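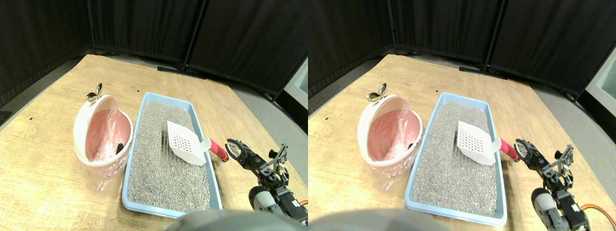
Our club's chore for this term is litter scooping, and week one went mostly to arguing about where things go on the table. Mounir Cherkaoui wanted the bin on the far side of the tray from the arm. We went with that. The scoop lies in the litter with its red handle near the tray's right edge, so the gripper can come at it from the right without crossing the tray first.

The task, as written on our sheet: pick up the scoop, lift one clump, carry it over to the bin, tip it in, put the scoop back. You get 5 points for each clump in the bag and lose 5 if the bin moves.

Each pair gets 30 minutes on the arm per meeting. Chidubem Afolabi and I have the first slot, Lợi Sầm and Vinh Lưu have the second. Whoever is waiting goes through the last recordings and marks the bad grabs.

The grab is the hard part. If the fingers close too near the end of the handle, the blade drops as soon as you lift. If they close too far down, you drag litter along with you. We drive it by hand from the other side of the room and watch the camera feeds.

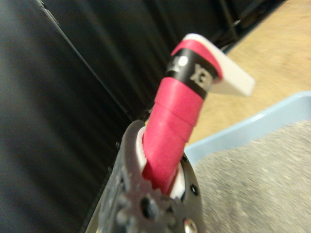

The wrist view is the one I use for closing the fingers. For everything before that I go by the two table views. Chidubem does it the other way around and his times are better than mine, so I may switch.

Plan is 3,000 recorded runs by August. We have nearly 30 that I would call clean. Đạt Tô thinks we should slow the arm down until everyone can do the lift without tipping — I agree, but it means fewer runs per slot.

Next meeting we try it with the tray turned sideways. Bring your log sheets.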